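Cocina de casa · Hilo
Nuria Gebremichael – 29/1/25

Hoy toca hilo de lentejas, que me lo habéis pedido varios y yo con esto me enrollo, ya lo sabéis. Son las de mi abuela pero con leche de coco y curri (ella me habría mirado raro y luego habría repetido plato).

Para 3 personas: 200 g de lenteja pardina, una cebolla grande, dos zanahorias, un trozo de jengibre del tamaño de un pulgar y media lata de leche de coco. La pardina no hace falta remojarla, así que esta receta vale para los días de no haber pensado en nada.

La cebolla, despacito, con sal y tapada, 20 minutos. De verdad, no la metáis prisa – si se agarra, un chorrito de agua y a seguir.

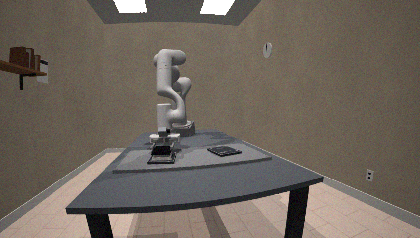
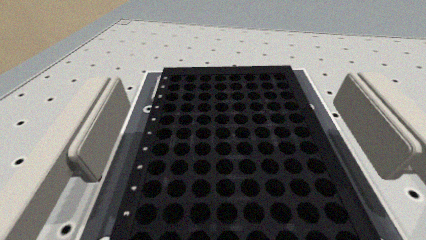
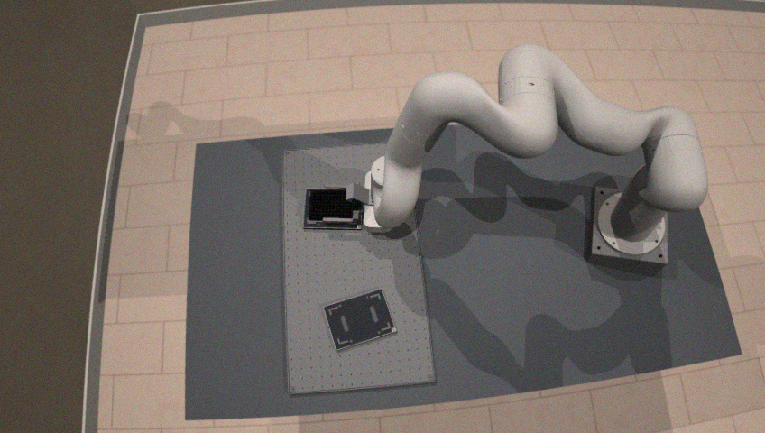 El brazo blanco, en la primera y en la tercera.

El curri va con la cebolla ya blandita, un minuto y fuera del fuego. Yo uso el de Grekudel, que pica poco y a mis sobrinos les gusta, pero el que tengáis en casa estará estupendo.

Luego lentejas, zanahoria, agua hasta cubrir dos dedos y fuego flojo. La leche de coco, al final, que si hierve mucho se corta. Y un buen chorro de lima, ¡que no se os olvide como a mí en julio!

Thodoris Manolakis me pregunta si se congelan: sí, pero sin la zanahoria, que luego queda harinosa.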